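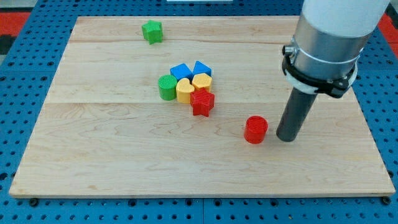

Tópico iniciado por Jovita Palacios, fevereiro, 22h14
Fórum Operadoras e Planos > Novas entrantes

Gente, a Kotix abriu a pré-venda do móvel aqui na região! Plano único, chamadas ilimitadas e até 289 GB de dados, sem fidelização. Já pedi a portabilidade do meu número e do da minha mãe – não via um lançamento tão animado desde que a Urka trouxe a fibra para o bairro. Alguém já recebeu o chip?

pulga_5g
Recebi ontem! Ativei em 5 minutos pelo app e a velocidade no centro está ótima. Em casa oscila um pouco.

Alvarado_fan
Calma lá. A Kotix não tem antena própria, usa a rede da Alvarado. Na hora de ponta, quem vem de fora fica para trás. Já vi esse filme com a Pulluder.

Jovita Palacios
A Pulluder cobrava quase o mesmo que as grandes, aí não tinha como dar certo. E a Kotix diz que vai instalar 1000 antenas próprias!

Alvarado_fan
Diz. Quero ver o prazo no contrato.

nando.rede
Li as condições inteiras, é a cláusula do roaming que me incomoda. Fora isso, adorei o plano, vou levar as duas linhas da loja.

pulga_5g
@nando.rede qual cláusula? No meu PDF o roaming vem incluído.

nando.rede
Incluído, mas com limite à parte. Página 3, letra miúda.

Jovita Palacios
Vou ler agora! Meu pedido é o 2648, se o chip chegar esta semana posto os testes de velocidade – manhã e noite, para o Alvarado_fan não reclamar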